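Packaging and Everyday Design - Notes for Week 6
3 min read
Last updated Fri 17 May

Lids are my favorite topic in the whole course! A good closure has to seal, open, and seal again, and most of us never give it a thought. Read the Damasceno chapter first (33 pages, but it flies by), then come back to the terms below.

Friction fit: the lid holds by rubbing against the wall.
Snap fit: a small bead clicks over a rim.
Thread: the lid turns down a spiral - slower, but very secure.
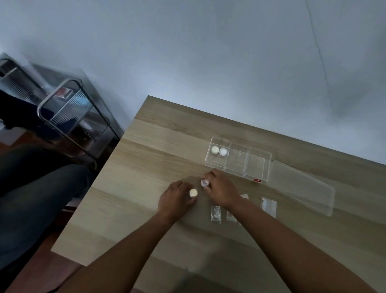

Fig. 1. Two small round containers, one with a gold-toned lid.

Next, torque. Opening torque is the twist needed to break the seal, and grip matters hugely. A wide lid gives the hand more leverage, so try the Kumix problem set (8 short questions) with two lid sizes and compare.

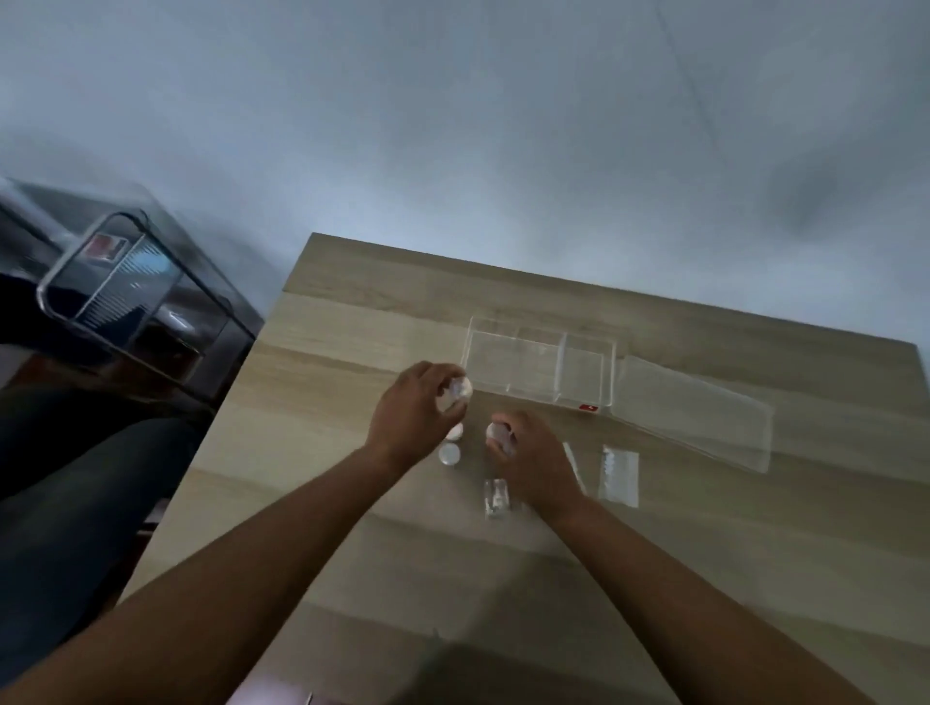 Fig. 2. Small round translucent piece held by the fingertips.

For May lab: bring any jar you love or hate.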